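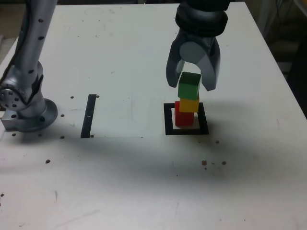 By Érica Furtado | TV | August | 5 comments

Okay, Zindell fans, we finally have news! The fantasy drama is coming back for a third season, and it's getting 10 episodes this time, up from eight. I watched the season two finale twice in one night and I'm still mad about that bridge, so you can imagine the noise I made when I read this (my neighbors can).

The new season picks up 40 years after Quintana sealed the gate, and she's the only one of the sisters who hasn't aged a day. Warnent is back too, which I did not see coming — the man fell into a volcano! The writers say he's been living under another name in the harbor town, and that his daughter has no clue who he used to be. Guto the ferryman gets bumped up to a main character, and it's about time.

My one worry is the curse. It was supposed to last 94 years, and if they skip ahead this far I really hope they don't just wave it away in the first ten minutes.

Filming has already started. The premiere is set for next spring at 9 p.m., same slot as before, and I'll be recapping every episode right after it airs.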